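Print this page | E-mail this release
Last updated: March

MANALITZ OPENS ITS FIRST WASH-AND-FOLD COUNTER IN STULTSIDE

STULTSIDE — I'm Danica Vávra, and I've been wanting to write this one for a long time! Manalitz is opening a drop-off laundry counter on Hetden Street this March, right next to the shoe repair place (if you know the green awning, you're close). Doors open at 7 a.m., and yes, there will be coffee.

Some of you know us from the self-service laundromat across the river. We love that place and it isn't going anywhere. But people kept asking me at the change machine if they could just leave their bags with us and come back after work, and after a while I ran out of ways to say no. So we took over the old Vrettos bakery, pulled out the ovens, kept the tile floor and put in 20 washers with dryers to match.

The way it works is pretty simple. You bring your clothes in whatever you've got — a pillowcase, a hamper, a trash bag, we've seen it all — and we weigh it, tag it and give you a ticket. Everything is washed on its own, so your socks never meet your neighbor's socks. Drop off before 10 a.m. and it's ready the same evening. Towels and sheets go in with the rest at the same price per pound, and if you want unscented soap, tell us once and we'll keep it on your card. 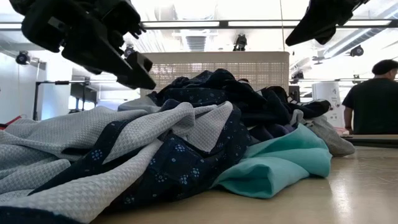 Clothes piled on the table, laundry basket behind.

Mostafa Shawky is running the counter. He and I worked together at a hotel laundry years ago, and he folds a fitted sheet better than anybody I've met. "I want people to get their Sunday back," he told me when we were painting the back wall. "And I want them to quit leaving pens in their pockets." I'm with him on both!

We're also doing pickup for anyone in Stultside who can't easily get to us. Almost 2536 flyers went out with the neighborhood paper, and each one has a coupon on the back for two free pounds on a first order. If yours got lost, just mention this release at the counter and we'll take care of you.

Reporters are welcome to stop by any afternoon during opening week. Ask for me or Mostafa, we'll be the ones with lint on our sleeves.

Filed under: Business News, Openings, Local Services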